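Two-Arm Tabletop Handling: Good Practice Gallery

Trederard revised its bench rules for paired arms in May, following a review by Hugo Guérin. The Carnivgate cell works to the same text. Rule 2 covers simultaneous holds: each gripper keeps to its own side of the table, and the space between the arms is reserved for shared items. Joint speed is limited to 30 percent while both grippers are closed. 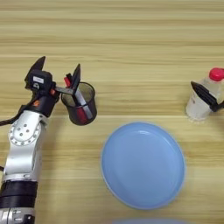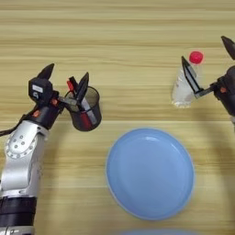

Both views: cup in the left gripper, red-capped bottle at the right gripper, blue plate between the arms.

Cables are checked before every run. Holds longer than 30 seconds are entered in the Imia log with the operator's initials.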